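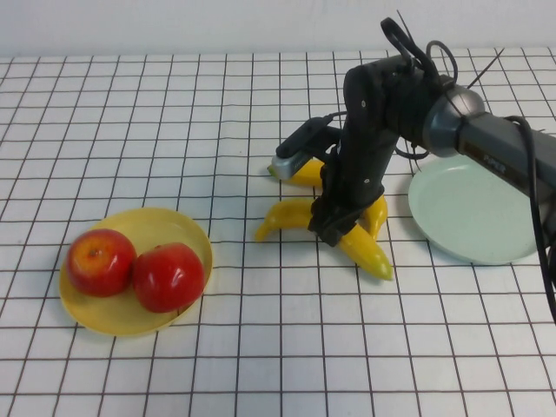 Fruit sorting with Cukenik: from camera frames to a pick queue

Quick write-up, mostly so I stop answering the same message. Covers the perception node, the pick queue and the two-plate task: apples on the yellow plate, bananas on the green one. Assumes the arm already moves when you tell it to. If it doesn't, go do the bring-up page first and come back.

Last checked 25th March against the current Cukenik main branch. Older builds name a few of the settings differently, look in the changelog.

What you need

One arm with a two-finger gripper. A fixed camera looking at the whole table, a second one on the wrist. Cukenik installed, plus the Mernen detector package. Gridded cloth if you have one, plain will do but then you're doing the table alignment by hand. Two plates in colours that don't match each other.

Step 1. Start the cameras

Bring both up before anything else. Fixed one is called scene, wrist one is called hand. Don't rename them, the launch file has the names baked in (yes, I know).

Check the timestamps. Print both streams for a minute and look at the gap. If they drift apart your wrist corrections will be applied to the wrong pose and you'll get grasps that land nicely next to the fruit. Both cameras on the same machine, same clock, job done.

Lock exposure and white balance on both. Auto white balance plus a big patch of yellow is a bad time.

Step 2. Table alignment

Run align_table with the arm parked out of the way. It finds the grid lines in the scene camera, fits a plane and saves it to table.cfg. Takes a few seconds. Cloth with wrinkles is fine, the fit throws out lines that bend too much. A cloth that has slid since the last run is not fine. Run it again whenever anybody has leaned on the table.

You want the residual printed at the end to be 2 mm or less. More than that, smooth the cloth, rerun. Still bad, check that grid_pitch in the config is what you measured with a ruler and not the value that shipped.

Step 3. Detector

Mernen ships with a fruit model that's ok. Mine was fine-tuned on 3000 labelled frames from this table, and the difference shows up mostly on bananas in a heap, where the stock one likes to draw a single box round the lot. Set split_instances to true, otherwise you get one giant banana and a grasp point in mid air between the real ones.

Classes you need: apple, banana, plate. Plate colour is worked out afterwards from the masked pixels, it isn't a class. Took me a while to spot that in the docs.

Confidence threshold, leave it alone to start with. People always turn it down first. Turn it down last.

Step 4. The wrist camera and apples
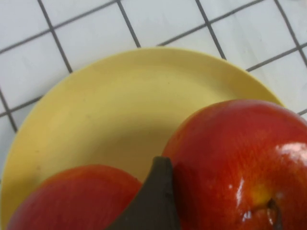
Apples are the fussy case. Two on one plate sit close together and there's not much room for a finger in the gap, so the approach angle matters more than the grasp width. In the grasp config set approach_sample to 17. That gives you enough candidates round the fruit that at least one comes in along the gap and not across it. The default is lower and it'll just sit there reporting no valid grasp.

Then turn on mask_self. Without it the finger ends up in the depth cloud as part of the fruit and the planner thinks the apple has grown a horn. The mask is built from the gripper mesh, so if you've swapped fingers, update the mesh.

Shiny skin makes holes in the depth. fill_specular deals with small ones. Big ones, move your lamp.

Step 5. The pick queue

This is the bit people skip. The queue decides what gets picked next, and it gets rebuilt from scratch after every release, not once at the beginning. Fruit rolls. A banana you knock while grabbing its neighbour isn't where the list says it is any more.

The scoring is simple:

score = clearance + height_bonus - already_placed

clearance is distance to the nearest other mask. height_bonus favours whatever's on top. already_placed is a large penalty for anything whose centre is inside its correct plate, so the arm leaves it alone. Mine is set to 100 and I've never needed to touch it.

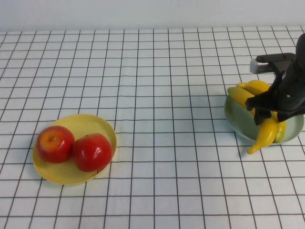

Bananas complicate already_placed a bit. A banana is long, and it can be on the plate with its tip hanging over the rim. If you test the whole mask against the plate it fails, the banana goes back in the queue and the arm spends the afternoon moving it about. Test the centre only. placed_test: centre in queue.cfg.

Related, the plate mask shrinks as you pile things on it. By the time there's a heap the detector sees slivers of green and the fitted circle wanders. Fix the plates at the start of the run with freeze_plates: true. Obviously then don't move the plates.

Step 6. Release

Open, wait, lift straight up. The waiting is the importnat part. If you lift while the fingers are still opening you drag the top banana along with you. There's a settle_time setting for it. Start with half a second and trim from there.

Release height is measured from the top of whatever is under the gripper, not from the table. If yours is pushing down into the pile then your height map is stale, check that it's updating after each pick. Nikolovski controllers also need the force limit set seperately in their own panel, Cukenik can't write it.

Step 7. Check with the wrist view

Before a long run, move to the look pose and dump one frame from hand. Look at it with your own eyes. Each fruit should get its own mask, and nothing on the gripper should have one.

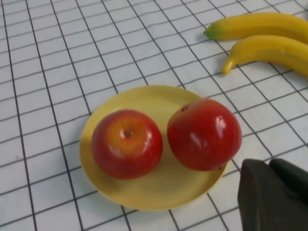 Wrist camera view: two apples on the yellow plate, two bananas at the upper right, gripper fingers in the lower corner.

Bananas at the side of the image like these get partial masks. Set ignore_border so the queue doesn't take a grasp point from half a banana. It'll pick them up properly from the scene camera anyway.

If it goes wrong

Arm goes to the right place but too high: table.cfg is old. Step 2.

Same fruit picked again and again: placed_test is on mask, or the plates aren't frozen.

No valid grasp on apples: approach_sample, then mask_self.

Everything offset by the same amount: wrist camera has been knocked. Redo the hand-eye calibration, no shortcut that I know of.

Queue empty with fruit still out: the detector has missed it. Save the frame and label it.

Configs are in the Prondville repo under tasks/two_plates. The stacking version should go up in April, same queue, different scoring.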